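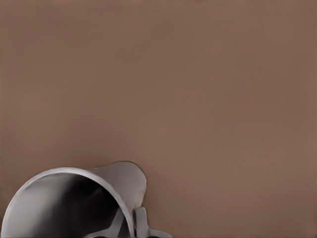
4.2 Drinking water kept at the table

The second part of the Uvoner survey asked how tap water is kept and served between meals. Replies came from 221 households in two towns, Hinden and Orkitz. Both draw on the same reservoir, but the mains in Orkitz are older and the water there is harder. Each household filled in a diary for three weeks, noting when a vessel was filled, when it was emptied and whether any water was thrown away. Vessels holding more than 2,000 ml were left out of this part and are dealt with in Section 4.4.

Most households in both towns filled a jug or pitcher in the morning and topped it up during the day. Topping up makes it hard to give a single age for the water in the vessel, so we recorded the time since the vessel was last fully emptied. This was longer in Orkitz, where people often said that they let the water stand to get rid of the taste of chlorine. In Hinden the usual reason for keeping water out was to avoid running the kitchen tap until it came cold.

Where the vessel stood mattered more than we had expected when the diary was drawn up. Water kept in the fridge was nearly always drunk. Water kept on the table was more often poured away, mainly in the evening when the table was cleared for a meal. Several diaries mention that the vessel was moved more than once a day to make room for other things. For the purposes of coding, a table was classed as "shared" if household items other than drinking vessels were kept on it. Figure 3 gives a view of a brown rectangular tabletop with a white cup among the household items on it. 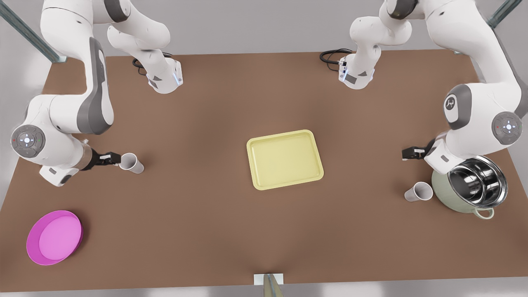 Shared tables were more common in the smaller homes, and in these homes the diaries also show more part-full cups being tipped out. We did not ask people to measure the amount left in a cup, as the pilot in Chávez had shown that such entries were soon given up. The coding instead uses the words "full", "part-full" and "nearly empty", which people seemed to apply in much the same way in both towns.

Covers were rarely used. Where a vessel had a lid, it was often kept in a drawer or had been lost. A further 60 diaries could not be used for this question, as the page on covers was left blank, and they are not counted in the replies given at the start of this section. The effect of covering on taste was not tested. Cleaning was recorded separately, and the entries for it are set out with those for kettles and filters in Section 4.3.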